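Home | Shop | Storage & Boxes | Care Advice | Delivery | Basket

The Lolness Jewellery Box

By the Skerkwood workshop
Sun 18 February

Print this page | E-mail to a friend

Everyone owns a necklace that has become a knot. The Lolness was drawn up for people who have given up on the knot and would like to save the others. It opens flat, keeps rings away from chains, and closes without the snap that removes fingernails.

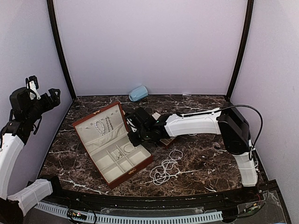

The lining is a soft brushed cotton from Lerasa, chosen after our first supplier's velvet shed on everything, including the postman. It comes in grey or moss. We did offer cream until August, when we saw what cream looks like after a month of foundation and hairspray.

Ring rolls hold most bands, though a really ambitious cocktail ring will want a compartment to itself — they usually do. 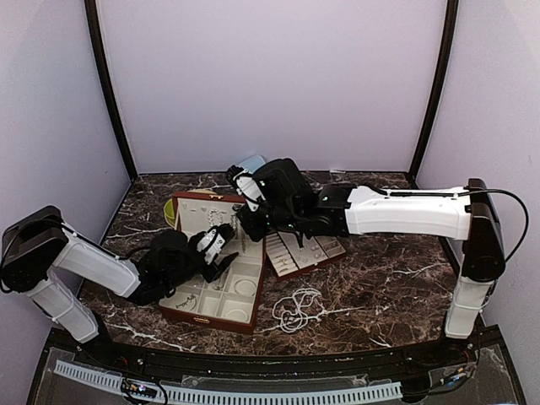
Earrings go in the shallow tray, which lifts out for travelling or for hunting down the missing one. The Quintana insert adds 4 deeper sections for watches and costs £40. It fits the Lolness and nothing else we sell, so please check before ordering. Several of you haven't.

Wipe with a dry cloth. Don't use polish, and don't keep it on the bathroom windowsill.

Order code 2158. Gift wrapping is available at the checkout.

Print this page | E-mail to a friend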